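Wrist View: Dishes, Mostly

3 min read

We use cookies to remember that you have already dismissed this notice. Accept / Manage

Tivenico is our attempt to find out how far a kitchen policy gets on one small wrist camera and very little dignity. The Lillbridge setup has no overhead view and no depth sensor. We trained on 3420 demonstrations, then tested on 100 sink-to-counter transfers with dishes the policy had never met. The earlier baseline, Flidcombe, managed 49. Tivenico managed more, and the paper has a table for people who enjoy tables.

The hard part is that a plate held near a wrist camera makes an excellent wall. The policy has to place its cargo using whatever strip of kitchen is left over, so we went looking for the strips it cares about. 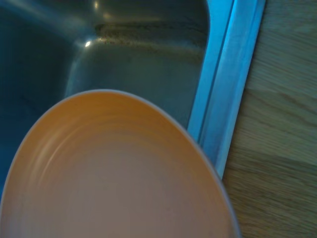

Orange plate over the sink, right edge just over the steel rim. The counter gets the right third of the view.

Masking the bright line between metal and wood cost us 30 successful transfers. Masking the plate itself cost almost nothing, a humbling result for the plate – and for the member of our group who had spent March building a plate detector.

Lu, our planner, still gets the last few inches wrong on narrow counters. Code and logs were updated 23/04/2019.

Get new galleries by email. Unsubscribe whenever you like.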